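# ファスナーはどうして開いたり閉まったりするの？

ふでばこ、リュック、ポーチ、おさいふ。学校に持っていくものを机の上に出してみると、ファスナーのついたものがいくつか見つかるはずです。

ファスナーは「チャック」や「ジッパー」とも呼ばれます。呼び名がちがうだけで、どれも同じしくみのものです。この記事では「ファスナー」と書きます。

引っぱれば開いて、反対に引っぱれば閉まる。毎日使っているのに、中で何が起きているのかはあまり見えません。手もとにふでばこがある人は、見ながら読んでください。

## 部品の名前をおぼえよう

まずは部品の名前です。

**テープ**　ファスナーの両がわにある、細長い布の部分です。バッグにぬいつけるときは、このテープの上をミシンでぬいます。

**エレメント**　テープのふちに、ずらりとならんだ小さな「歯」です。務歯（むし）ともいいます。右のテープと左のテープの両方についています。

**スライダー**　エレメントの上を行ったり来たりする部品です。ファスナーの主役といってもいいでしょう。

**引き手**　スライダーについている、指でつまむところです。形はいろいろで、ひもやリボンを結んで長くしてあるものもあります。

**止め**　ファスナーのはしについている小さな部品です。スライダーがテープからぬけ落ちないように止めています。

ふでばこのファスナーをゆっくり開けて、どこがどの部品かたしかめてみましょう。止めはぬいしろの中にかくれていて、見えないこともあります。

## エレメントのかみ合わせ

両手の指を少し広げて、右手の指と左手の指をたがいちがいに組んでみてください。右、左、右、左の順番で指がならびます。

ファスナーのエレメントも、これと同じならび方をしています。右の歯と左の歯がちょうど半分ずつずれていて、右の歯のすきまに左の歯が入り、左の歯のすきまに右の歯が入ります。

でも、ただ入っているだけなら、横に引っぱればすぐにぬけてしまいますね。そこで、エレメントの形にくふうがあります。

金属のファスナーの歯をよく見ると、先のほうに小さな出っぱりがあります。そのうらがわは、少しへこんでいます。となりの歯の出っぱりが、こちらのへこみにはまるので、歯と歯がずれなくなります。小さなスプーンを重ねたところを思いうかべると、わかりやすいかもしれません。

歯が一つだけなら、少しななめにすれば外せます。けれども、ファスナーでは、上にも下にも歯がつながっていて、歯がななめになるすきまがありません。だから、閉まっているファスナーを両がわから引っぱっても、なかなか開かないのです。

## スライダーの中はY字の道

次はスライダーです。歯を一つずつ手ではめていくのはとてもたいへんですが、スライダーはそれを順番にやってくれます。

スライダーの中には、アルファベットの「Y」の形をしたトンネルがあります。上のほうは二本の道に分かれていて、下のほうは一本の道です。

閉めるときは、右の歯の列と左の歯の列が、Yの上の二つの入り口から入ってきます。道はだんだん近づいて、まん中で一本になります。ここで歯は少しかたむきながら出会い、たがいのすきまに入っていきます。出口から出てくるときには、もうしっかりかみ合っています。

開けるときは、この反対です。かみ合った歯が一本の道から入り、トンネルの中の「くさび」にぶつかります。くさびとは、先が細くて、おくへ行くほど太くなった形のものです。おのの刃や、ドアが閉まらないようにはさむドアストッパーも、くさびの仲間です。

くさびが歯と歯の間に入ると、つながっていた歯は右と左に分けられます。手で横に引っぱっても開かなかったファスナーが、引き手を軽く引くだけで開くのは、一度に全部の歯を動かさなくていいからです。スライダーが動かしているのは、いつも自分の中にある少しの歯だけです。

## ファスナーの種類

ファスナーには、大きく分けて三つの種類があります。家にあるもので、どれがどれか見分けてみましょう。

### 金属ファスナー

歯が金属でできています。ジーンズや、じょうぶなかばんによく使われます。少し重くて、さわると歯の角がわかります。色は金色や銀色のほか、古く見えるように少し暗くしたものもあります。

### 樹脂ファスナー

歯が一つずつ、かたいプラスチックでできています。歯が大きめで、数えられそうなくらいはっきり見えます。ジャンパーやリュックで見かけます。布と同じ色にしたり、目立つ色にしたりできるので、子ども用の持ちものにもよく使われます。

### コイルファスナー

歯が一つずつ分かれていません。細いプラスチックの糸を、ばねのようにぐるぐる巻いて、テープにぬいつけてあります。ぐるぐるの一つ一つが歯のはたらきをします。やわらかくて曲がりやすいので、ふでばこや、角の丸いポーチに向いています。

コイルファスナーには、歯をうらがわに向けてつけたものもあります。表からはテープだけが見えて、歯はスライダーを動かしたときにしか見えません。「うちのリュックには歯がない」と思った人は、うらを見てみてください。

服に使われるファスナーにも、いろいろな長さとかたさがあります。うすい服に重い金属ファスナーをつけると、その重みで布が引っぱられてしまいます。そこで、うすい布には軽いコイルファスナーを選ぶことが多くなります。服やバッグを作る人は、布の厚さを見てからファスナーを決めます。

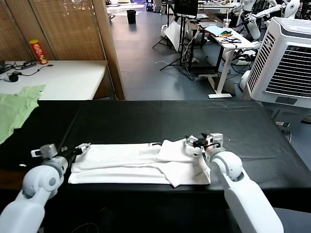
*黒い台の上に置かれた、たたんだ白い服。小さな黒っぽいタグがついている。*

## 下まで開くものと、開かないもの

ジャンパーのファスナーは、いちばん下で右と左に分かれますね。ふでばこのファスナーは、いっぱいまで開けても、はしはつながったままです。

ジャンパーのように分かれるものを「オープンファスナー」といいます。下のはしに、細い棒と小さな箱がついています。棒を箱のいちばん底までさしこんでから引き手を上げると、歯が順番どおりにかみ合います。

棒がちゃんと底まで入っていないと、歯の高さが右と左でずれます。そのまま引き上げようとすると、途中で止まったり、上まで来ても右と左の長さが合わなかったりします。ジャンパーがうまく閉まらないときは、いちど下までもどして、棒をさしこみなおしましょう。

ふでばこのようにつながったままのものは「止め」つきのファスナーです。中のものが落ちないように、はしは閉じたままにしてあります。

リュックには、スライダーが二つついているものもあります。二つのスライダーを右と左にはなすと大きく開き、まん中で出会わせると閉まります。開ける場所を自分で選べるので、横のほうだけ少し開けて、水とうやおりたたみがさを取り出すこともできます。

## バッグ作りの人に聞きました

プロケントは、子ども用のポーチやリュックを作っている会社です。ここでバッグの形を考えているシャーリー・ガニオンさんに、ファスナーの選び方を教えてもらいました。

**――バッグを作るとき、ファスナーはいつ決めるのですか。**

「早いうちに決めます。ファスナーの長さで、バッグの口の大きさが決まるからです。たとえば『プロステン』というポーチは、30センチのファスナーを使っています。ものさしを入れたいという声があったので、口を長くしました」

**――小さいポケットにもファスナーがついていますね。**

「内ポケットは9センチです。かぎや小銭を入れるところなので、あまり大きく開かないほうが中のものが落ちにくいです。でも、短くしすぎると手が入りません。紙で型を作って、実際に手を入れてみてから決めました」

**――じょうぶかどうかは、どうやって調べますか。**

「開け閉めをくり返します。プロステンの試作品では、2,100回開け閉めしました。歯がすりへっていないか、テープの糸がほつれていないかを見ます。最初の試作品は、1,057回めでスライダーが引っかかるようになりました。調べたら、内がわの布がファスナーに近すぎたんです。それで、布をぬう場所を少しはなしました」

**――引き手が大きいのはどうしてですか。**

「手ぶくろをしていても、つまめるようにするためです。ただ、大きすぎると、たなや手すりに引っかかります。プロステンの引き手は、輪っかをやめて平たい形にしました」

布とファスナーをぬい合わせるのは、オセアヌ・ポワリエさんの仕事です。むずかしいのは、角のカーブだそうです。

「まっすぐなところは速くぬえますが、カーブではテープが波打ちます。ゆっくりぬって、とちゅうでミシンを止めて、向きを直します。スライダーの横を通るときも、ぶつからないように、少し動かしてからまたぬいます」

ポワリエさんによると、できあがったバッグは、ファスナーを閉めたときに口がまっすぐになるかどうかを見るのだそうです。片方のテープだけを引っぱってぬってしまうと、閉めたときに口がねじれます。みなさんのふでばこは、閉めるとまっすぐになりますか。
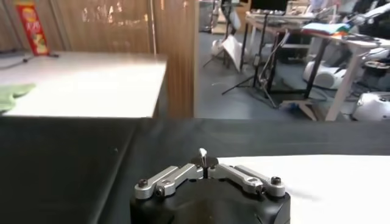
## ファスナーが動かなくなったら

ファスナーが急に動かなくなったとき、力まかせに引っぱると、歯がこわれたり、布がやぶれたりします。まず手を止めて、どこが引っかかっているのかを見ましょう。

### 布をかんだとき

いちばん多いのは、内がわの布をスライダーがかんでしまうことです。

1. 引き手から手をはなします。
2. バッグの中をのぞいて、かまれている布をさがします。
3. 布を、スライダーから遠ざかるように横へ軽く引っぱります。
4. 布を引いたまま、スライダーを来た方向へ少しずつもどします。

もどすときも、ゆっくり動かします。細い糸をかんでいるときは、糸のはしを見つけて引いてみてください。はさみを使いたいときは、おうちの人にたのみましょう。テープの糸までいっしょに切ってしまうことがあります。

### かたくて動きにくいとき

金属ファスナーなら、えんぴつが役に立ちます。えんぴつのしんで歯をこすると、しんにふくまれる黒鉛（こくえん）がついて、すべりがよくなります。黒い粉が布につくとよごれるので、白っぽいバッグにはすすめません。

色がついたらこまるときは、ろうそくのろうを歯に軽くぬる方法もあります。火はつけません。ろうをこすりつけてから、ファスナーを何度かゆっくり動かして、最後にやわらかい布でふきとります。

砂が入っているときは、ぬる前に歯ブラシではらっておきます。砂がのこったままだと、すべりをよくするものをぬっても、またすぐにじゃりじゃりします。海や公園に行ったあとのリュックは、ファスナーを開けて砂を落としておくといいでしょう。

### 閉めてもうしろから開いてしまうとき

スライダーは動くのに、通ったあとの歯がかみ合っていないことがあります。長く使っているうちに、スライダーのすきまが広がって、歯をおさえる力が弱くなったのかもしれません。

スライダーをペンチで少しだけしめて直すこともありますが、しめすぎるとわれてしまうので、大人にやってもらってください。歯が取れてなくなっているときは、お店でファスナーごと取りかえてもらいます。

## 長く使うためにできること

バッグにものをつめこみすぎると、閉めるときにファスナーが両がわから強く引っぱられます。そのまま引き手を引くと、歯に大きな力がかかります。口がはなれているときは、片方の手で右と左の口をよせてから閉めましょう。

引き手は、ファスナーの道にそってまっすぐ引きます。ななめ上に引き上げると、スライダーがかたむいて動きにくくなります。

ポーチやふでばこをあらうときは、ファスナーを閉めておきます。開いたままあらうと、歯がほかの布に引っかかったり、スライダーがぶつかったりします。金属ファスナーは、あらったあとに水気をふいて、よくかわかしてください。あらってよいものかどうかは、内がわについているタグのマークで調べられます。

## やってみよう：紙のファスナー調べ

夏休みの自由研究にも使える調べ方を一つしょうかいします。

用意するものは、白い紙、やわらかいえんぴつ（2Bくらい）、それに家にあるファスナーのついたものです。

1. ファスナーを閉めて、平らなところに置きます。
2. 歯の上に紙をのせて、動かないようにおさえます。
3. えんぴつをねかせて、紙の上から軽くこすります。
4. 歯のもようがうつったら、横に「ふでばこ」「ジャンパー」などと書きます。

金属、樹脂、コイルでは、うつるもようがちがいます。歯がうらを向いているものは、うらがわからこすってみましょう。何まいか集まったら、歯の大きい順にならべて、どんなものに使われていたかを書きそえます。

大きな歯がついていたのは、どんなものでしたか。小さな歯は、どんなところに使われていましたか。

## ことばのメモ

- **務歯（むし）**　ファスナーの歯のこと。エレメントともいう。
- **くさび**　先が細く、おくが太くなった形の道具。ものの間に入れて、分けたり止めたりする。
- **試作品（しさくひん）**　売るものを作る前に、ためしに作ってみるもの。
- **黒鉛（こくえん）**　えんぴつのしんに入っている、黒くてすべりやすいもの。
- **ぬいしろ**　布をぬい合わせるために、ぬい目の外がわにのこしておく部分。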